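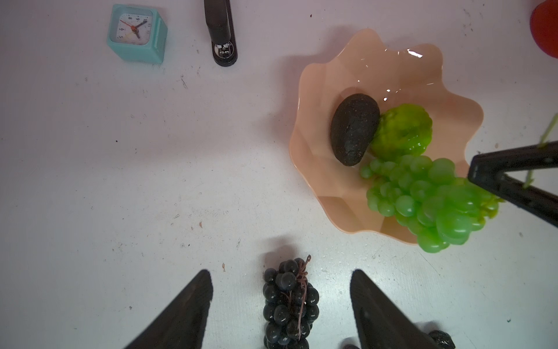

26th January

Sourdough / rye hydration trial, batch 13. Picking up from where the September notes stop. The binder has a gap in it, sorry, I never typed up the autumn ones.

Flour is the Geletti medium rye, new sack. Old sack finished on batch 12 so this one isn't a clean comparison with anything before it. Should have kept a kilo back. Next time.

Starter fed last night before I left, looked good this morning, domed, smelled of apples more than vinegar. Float test fine. I don't trust the float test with rye but did it anyway.

Mix:
- rye 591 g
- bread flour (Cekier strong white), the rest of the dry weight as per the card on the shelf
- salt as usual
- water held back a splash at the start, all in by the second fold

Total dough on the scale 1199 g. Card says it should come to a bit more. Some stuck to the bowl and a fair amount stuck to me.
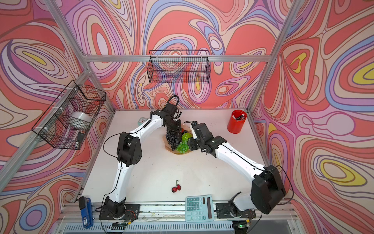
The dough felt tighter than batch 12 for the first half hour, then went slack all at once. Same thing happened with the first bag of Geletti last year, I think, but I can't find where I wrote it down. If anyone has the brown notebook please put it back on the shelf over the sink.

Bulk on the bench by the window, lid on. Room was cool when I came in and warmed up once the oven was going, so the temp is all over the place and I would not read much into the timing. Folded every 40 minutes. Missed one, was on the phone with Okoth about the late delivery. They say the malt is on the truck. They said that last time too.

Third fold – dough holding its edge, few bubbles on the side of the tub. Fourth fold it was sticking to the scraper again. Stopped there. More folding was not going to help it.

Shaping was a mess. Wet hands worked better than flour. Two loaves, one in the long basket, one in the round. Long one spread a bit on turning out, round one kept its height. Scored both too shallow, the blade is done, need new ones.

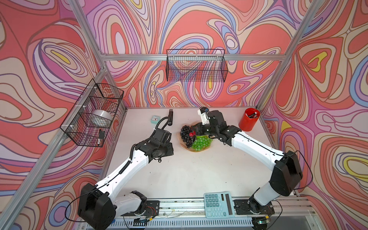
Baked lid on then lid off, same as the card. Crust color good on the round, pale on the long one at the back end. The deck oven is still colder at that side. I have written this in three seperate entries now and the thermostat is still the old one.

Crumb, cut after a long cool: round loaf even, a little tight near the base, not gummy. Long loaf had a gummy line along the bottom maybe as thick as a coin. Underproofed or underbaked, can't tell which from one loaf. Leaning underproofed. Taste was good on both, more sour than batch 12, which I like and the cafe may not.

Toasted some of the long one and the gummy part mostly went away. Doesn't count.

Things I'd change:
- less water up front, add by feel
- warm the tub before bulk
- get the round basket in the bigger size, stop using the long one for this dough
- write the temp down EVERY fold, not just when I remember

The Plokidum people want a sample of the plain rye by the end of the month. I'd send batch 12 out of the freezer before I'd send this one. If it has to be fresh then somebody needs to mix tommorow and it can't be me, I am on the laminating table all day.
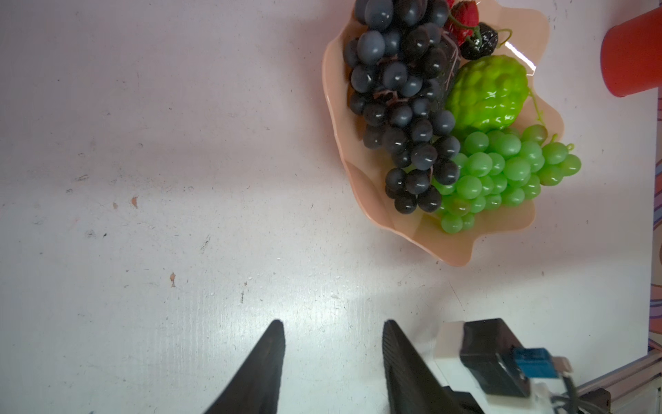

To do before batch 14

- order blades, scoring, the cheap ones
- chase Okoth on the malt
- weigh what's left in the Geletti sack and write it on the side in marker
- oven probe at the back left, leave it in for a whole bake
- feed starter twice, it's been on one feed a day for too long
- find the brown notebook

Recent entries
Batch 12, rye, long cold proof
Seed soaker, hot water vs cold
Cekier strong white, first bags
Starter split and backup jar
Deck oven cold side, again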